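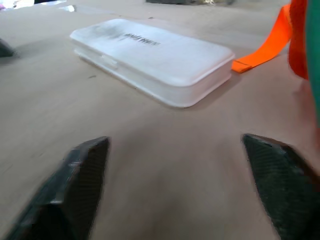 The case on the worktop, lid on

How do I get grubby marks off a white plastic case without losing the printing?

Posted by hosov80 in Cleaning & Laundry

Hello all, hoping someone can help before I make a mess of this. I've got a long white plastic case with rounded corners, the sort with a lid that sits on a deeper bottom half, and it has got a bit grimy at the left end of the lid. It lives in my bag most of the week so I suppose it's my own fault. I've tried a damp cloth and a drop of Wijaya washing-up liquid, and that shifted a little of it but not the greyish bit.

What worries me is the line of dark print in the middle of the lid. I'd like to keep that. I had a tin years ago where I scrubbed the lettering clean off with a scouring pad and I've never forgiven myself! Also, does anyone know how to clean along the seam where the two halves meet? I haven't poked anything in there yet as I don't want to scratch it.

Bandora sell a cleaning paste for 80p a sachet, but the packet only mentions sinks.

suvgate_sue
Don't use the paste, it'll be gritty and you'll dull the plastic for good. I do mine with bicarb, but let down with plenty of water so it's more of a milk than a paste. Dab it on the grubby end only, leave it 10 minutes, then wipe it off with something soft (old T-shirt is ideal) and go over it again with clean water. Keep well away from the lettering. If you're nervous stick a bit of low-tack tape over the print first, but try the tape on the underside before you do, some of them leave a worse mess than the one you started with.

For the seam I take the lid off, empty everything out and run a soft baby toothbrush round both edges with warm soapy water. Not hot, mine went a funny shape once. Then leave the two halves apart on a tea towel overnight. I put mine together too soon in November and it smelled like a pond until Christmas.

If it's still grey after that it may just be the plastic ageing. I've one that's gone that way and I've stopped fighting it.

wijaya_fan1911
nail varnish remover takes anything off

suvgate_sue
Please don't, it'll have the print off in one wipe and probably melt the lid as well.

hosov80
Thank you Sue, bicarb it is. Toothbrush is on the shopping list and I'll have a go at the seam tonight after 11 when the kitchen's free.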